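Removing Wrinkles From Clothes Without an Ironing Board

Reading time: 2 min

Most wrinkles in cotton and linen are set by heat and moisture during the last part of the drying cycle. Fibers bend while damp and hold that bend once the water has left. Getting the wrinkle out means putting some of the water back, straightening the fiber, and letting it dry flat or hanging.

Start with the care label. One dot inside the iron symbol means low heat, two dots medium, three dots high. An iron with a cross through it means no iron at all, and on those garments use only the damp towel method described further down.

Spray and hang

Fill a spray bottle with plain water. Tap water is fine unless it is very hard, in which case it can leave pale marks on dark fabric. Set the nozzle to the finest mist. Hang the garment on a shaped hanger, button the top button, and mist until the surface is evenly damp. Pull down on the hem and the side seams with a slow, steady tension. Do not pull knits lengthwise; they grow and do not come back. Leave the garment where air can reach both sides.

Dryer method

Put no more than two garments in the drum with one damp washcloth. Run on medium for 10 minutes. Remove them while they are still slightly warm and hang them at once. If they sit in the drum after it stops, the wrinkles return, usually in new places. Thick waistbands and pocket bags dry last, so check those by hand.

Damp towel method

Suitable for wool blends, viscose and anything with a finish that dislikes heat. Lay the garment flat on a dry towel, cover it with a second towel that has been wetted and wrung out hard, and press down with the palms. Work from the center out. Lift the top towel, smooth the seams, and leave the garment in place until dry. Turn it over once.

Pressing on a table

A table can replace an ironing board if it is protected. Heat and steam will cloud varnish and may lift veneer. Use a folded cotton blanket with a plain cotton sheet over it, and keep the iron's water tank half full to limit drips. Avoid blankets with synthetic content, which can soften under the iron. A wool pressing mat also works; a 1000-watt travel iron takes longer on one, but the mat holds the heat and presses from beneath.
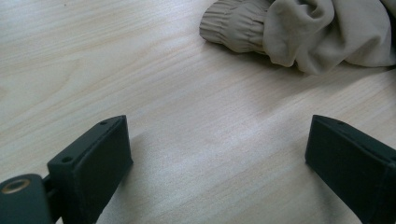

A crumpled garment on a light wood tabletop.

Clear the surface and wipe it before laying anything down. Grit under a blanket will scratch the wood when the iron moves back and forth. Press collars and cuffs first, then sleeves, then the body. On dark fabric, press from the wrong side to prevent shine.

Let the table cool before folding the blanket away, and check the wood for damp spots. Wipe any moisture along the grain with a dry cloth.

Carolina Azevedo
Updated 2025-06-27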